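About Manarel

Manarel is a mail-order supplier of sewing notions and small craft parts.
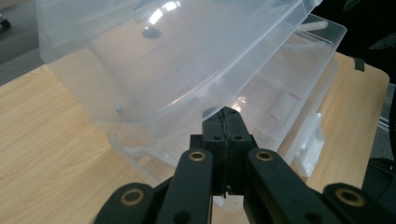 Lucía Collado wrote to us last fall that she had stopped driving to the city for zippers, and that she wished we had opened ten years sooner. We get a fair number of letters like hers, mostly from people whose local fabric store has closed or cut back to quilting cotton.

We started with buttons. The first stock came from a coat factory that was shutting down, and sorting it took most of a winter. Zippers, snaps, elastic and thread came next. The catalog now lists more than 2,000 items, and 319 of them are buttons.

What we sell

Our range covers fasteners, thread, bias tape, interfacing, hand needles, machine needles and replacement hardware for bags and coats. We do not sell fabric or sewing machines. Bondau is our own line of all-purpose polyester thread, which comes in 158 colors. Ondia is our line of coated cotton thread for hand quilting and should not be used in a machine.

Most items are sold singly. If you need one snap to fix one jacket, you can order one snap. Zippers can be shortened at no charge, but a shortened zipper cannot be returned.

How we work

There are 8 of us, full time and part time. Orders that reach us before noon go out the same day, except on Wednesday, when we close for receiving and restocking. Phones are off that day as well, and email is answered the next morning.

Small items are packed in paper envelopes with the item number printed on the front. Please keep the envelope if you think you may want more of the same. Dye lots change, and the number helps us find the closest match.

Matching service

Send us a button or a snap and we will look for the same one or the nearest thing we have. The search is free. Samples go back with your order, or on their own if we find nothing. Metal hardware takes longer, as we check it against stock held by Darwish, our supplier for buckles and rings.

Schools and groups

Teachers and sewing clubs can set up an account and pay by invoice. School orders are heaviest in September, so please allow an extra week then.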